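Toy sorting thread, 4/4/26. I promised some of you to write down how I do it, so I try to keep every post short.

1/ Our play corner at Graro has too many small toys and too few bins. I took everything to the light wooden table, because on the floor I always lose my patience and my knees.

2/ First rule: one kind of toy for one bin. Blocks with blocks. Boats and cars wait on the table until I know how many bins are left.

3/ I use bins of different looks, so the children remember them. White, teal, clear. The orange pumpkin bucket is from last fall and has stayed in use ever since – the children love its big smile.
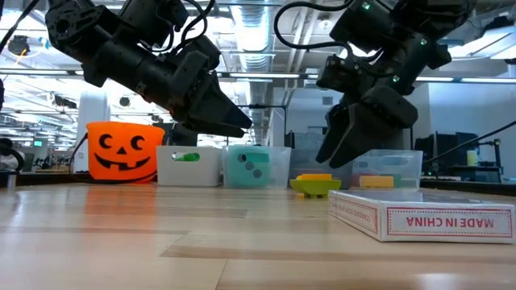 1 min read

4/ The teal bin got a foam block with holes in it. In the clear one there is a yellow block near the front. I like bins you can see through, a child does not need to empty them to find one thing.

5/ The white bin has a cutout handle, and you can see a bit of green inside. For me it is enough of a label.

6/ The green boat still has no home! It carries a yellow block on top for now. My friends from Soliman say boats belong to the bath toys. I say a boat that lives with blocks gets more cargo.

7/ Flat boxes: I keep them if the lid closes well. The white one with the red border can hold puzzle pieces or cards. If the lid is weak, it goes to paper recycling the same evening.

8/ How long does it take? Last September I needed two evenings. Now I give it 15 minutes per bin and stop when the time is over, even if it is not perfect.

9/ A question came from Ullitz: is it better to buy a big chest? We had one. The small pieces went to the bottom and we found them again when we moved. I would not buy it a second time.

10/ Clear bins can stand near the edge of the table while you work, but I put them back on the low shelf after. Small hands pull at everything.

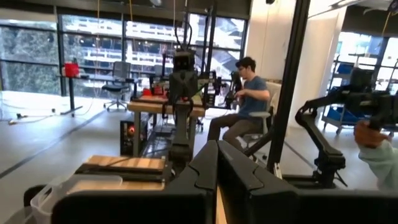 Next thread: the shelf

I will measure it first, then write. I want the pumpkin on the top board and the clear bins at the height of the children. If you have a good idea for the boat, please reply under post 6.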